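News > Open Days > Jurkstead

Packing demo at the Jurkstead open day
Aug 7, 2020

Jurkstead ran its packing demonstration for visitors in two sessions, both led by Carolina Antunes. The task was fabric handling in a furnished bedroom — pick, lift, place. Clementina Arruda took questions on grasp planning and gripper force. Groups were limited to 30.
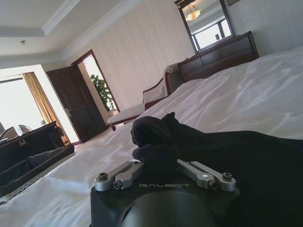 Soft goods remain the hard case for the planner, as a garment has no fixed shape to match against a model. Dark cloth adds a contrast problem. The wrist view has a crumpled black item up against the gripper and more black cloth beside it, with the open suitcase also black. The white duvet gives a much cleaner background.

Recent items
Wamano arm: service notes
Jestach visit, May
Bragança workshop places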